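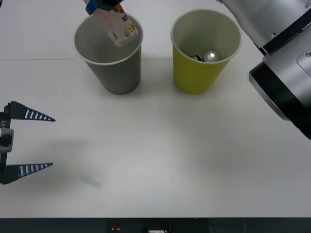
From: Trevor Pilkington
To: packaging-list
Date: 2025-11-13
Subject: Re: Paper cups as sort bins for small packets and cans

Xiomara Nguyen-Tran wrote:

> We are setting up a bench for sorting small grocery items into
> paper cups, one cup per class, and I would like to settle on the
> cups before we place an order. Three questions.
>
> 1. Is a tapered cup a problem when it is empty? Our bench tops are
> smooth and the cups slide when something light touches the rim.
>
> 2. Gray and yellow-green are the two colors our supplier keeps in
> the same size. Is that enough of a difference, or should we pay
> for printed cups?
>
> 3. Small cartons do not always go in flat. They catch on the lip
> and stay there. Do people use a wider cup, or change how the
> packet is put in?
>
> The supplier is Emard. Their minimum is 1000 cups per color, so I
> would like to get it right the first time.
>
> Xiomara

Xiomara,

Answers in the order you asked, then some notes on spacing and wear that you did not ask for but will need before you mark out the bench.

1. Taper and stability

A tapered cup has a base narrower than its rim, so a push at the rim works on a longer lever than the same push would lower down, and over a smaller footprint. An empty paper cup has very little weight to resist that. Once there is an item in the bottom the problem mostly goes away. Cans are the best thing to have in a cup from this point of view, with the weight low and near the center. Cartons are the worst. They weigh little and tend to lean on the wall with their top end high.

We tried four ways of holding empty cups:

Double-sided tape under the base. Holds well, but the base of a paper cup is recessed, so the tape only touches if you build it up to the height of the bottom seam. Messy to change.

A ring of removable putty under the seam. This is what we use. Press the cup straight down. Twisting it loosens the seam over time.

A steel washer inside the cup. Stable, but it raises the floor unevenly, and small packets stand on the washer's edge. I would not do it.

Two cups nested. Adds a little weight and a good deal of wall stiffness. It uses twice the cups and does nothing about sliding.

If your tops are very smooth, clean them with plain water and let them dry before you put the putty down. Lợi Bùi found that the spray cleaner used at the Cletiris site left a film that the putty would not grip. Changing the cleaner fixed it there.

2. Color

Gray and yellow-green are enough for two classes. They separate well on a white top. Where people do get confused is in the shadow side of a gray cup, where the inside and the outside come close to the same tone and the rim is the only clear edge. A white rolled rim takes care of that under most lighting. If Emard offers a gray cup with a gray rim, avoid it.

For three or more classes I would not add another muted color. Use something strong for the third, or put a printed label on the bench in front of the cup. Labels on the cup itself end up facing the wrong way as soon as somebody replaces the cup.

Printed cups are not worth the price for this. They also make it harder to see a small packet sticking up above the rim when the packet has printing of its own.

3. Cartons and the lip

Do not change the cup first. Change the entry.

A small carton held dead vertical over the center has equal clearance on both sides, which sounds correct, but a small error puts the bottom edge flat on the roll of the lip, where it stops. A carton held at a diagonal presents one lower corner. That corner can be well inside the mouth before the rest of the packet reaches rim height. If it then touches the inner wall, the taper guides it toward the base.

The procedure in our bench notes is as follows.

Hold the packet near its top end.
Tilt it so the lower end points toward the middle of the cup.
Bring the lower corner below the rim before releasing.
Release. Do not push.

The third line is the one people skip. Dropping from above the rim works most of the time with cans and badly with cartons. In our May trial we placed 1434 items over the full run. Of those, 723 were cartons, and I sorted the problem placements by hand afterward. Nearly all the packets that hung on the lip had been let go with the lower corner level with the rim or above it. Tilt angle mattered much less than depth. Anything clearly diagonal was good enough.

A wider cup does help if your cartons are close to the mouth width, measured corner to corner across the end panel. Measure that diagonal and not the face of the packet. If the diagonal is under two thirds of the mouth, stay with the cup you have.

4. Spacing

Leave a gap between the cups. With the rims touching, a carton that misses one cup comes to rest across both, and the person clearing it usually knocks one over. A short gap lets the item fall to the table, where it is easy to see and pick up. We set ours by standing a spare carton on edge between the two cups at rim height and moving them apart until it passed freely.

Put the cups toward the back of the top, side by side, and keep the front clear for unsorted items. The earlier layout at Distesero had one cup in front of the other. Định Lương changed it after a week, as everything meant for the rear cup had to travel over the front one.

5. Filling

Decide on a fill limit and write it down. Ours is half the cup height. Past that, the next item lands on an uneven pile and may come to rest above the rim, and the stability gained from the weight is partly lost as the load gets higher. Mixed contents settle badly. Given a choice, put the cans in first and the flat things after.

Empty by lifting the cup off the putty with a hand at the base. Lifting by the rim unrolls it. Once the roll has opened even slightly at the seam, cartons begin to catch there, and you will spend an afternoon looking for some other cause.

6. Wear

We got through 382 cups in the same trial, which is more than it should have been. Thiện Triệu went through the discards and found that most were sound except for crushed rims, caused by stacking used cups with scraps still inside. Store used cups empty and upright in short stacks, or throw them away.

Check each cup at the start of a session:

Rim round and closed at the seam.
Base flat, no soft spots.
No crease in the wall from an earlier squeeze.

A wall crease looks harmless, but it makes the mouth slightly oval, and you lose clearance in exactly one direction.

7. The order

If the minimum is per color, ask Emard whether they will split a case between the gray and the yellow-green. They did that for Tô last time, with a small handling charge. Ask also for both colors from the same tooling. We once received two colors sold as the same size that differed in height by a few millimeters. This did not affect the sorting, but the nested stacks jammed when the colors were mixed.

Before you commit, get a sleeve of each and run your widest carton and your tallest can through them. The can tells you about depth and the carton tells you about the mouth. Everything else on your list will probably fit.

I can send the bench notes as plain text if they are useful. They include the template for marking cup positions, although it is drawn for our table depth and you would need to shift the back line.

One question in return. Are your cartons sealed at both ends, or tucked at one? Ours were sealed. A tucked end could open when the lower corner meets the wall, and in that case I would put the tucked end uppermost and hold the packet by it.

Trevor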